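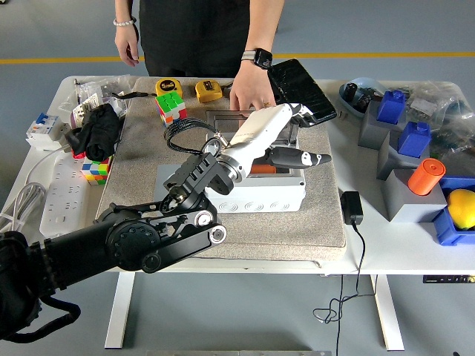
Relatório de projeto – instalação sonora "Hutora"

novembro
por Manju Dhillon e Hemi McPhee
Imprimir | Enviar por e-mail

Ponto de partida: uma parede que responde a quem passa. Oito altifalantes pequenos, tecido cru por cima, sensores de distância atrás. Quem se aproxima ouve sussurros, quem se afasta ouve a sala a fechar. A orientação foi do prof. Jitendra Mathur.

Material sonoro. Gravámos 157 fragmentos de voz na cantina e nas escadas do bloco C. Ficaram 92. Os outros tinham ruído a mais ou nomes de colegas – fora. A Neelam Dixit emprestou a voz para as partes em híndi, gravadas numa só tarde.

Montagem. O tecido chegou tarde e mais estreito que o pedido, costura ao meio, vê-se de lado. Primeira versão com os sensores à altura do peito: crianças não contavam. Baixámos tudo para 69 cm e o comportamento mudou bastante, mas apareceu eco entre os canais 3 e 4. Não resolvido a tempo da apresentação.

Programação. Patch feito do zero duas vezes (a primeira perdeu-se, sem cópia). O volume depende da distancia mais próxima, não da média – com a média ficava tudo morno.

Abertura. 454 visitantes em quatro dias, contagem dos próprios sensores, portanto inclui quem passou duas vezes. Muita gente encostou o ouvido ao pano, coisa que não tinhamos previsto. A Hae-won Wang sugeriu bancos para a próxima montagem.

Falta fazer: eco, costura, folha de sala em inglês. O patch final está na pasta partilhada da turma, versão 2b.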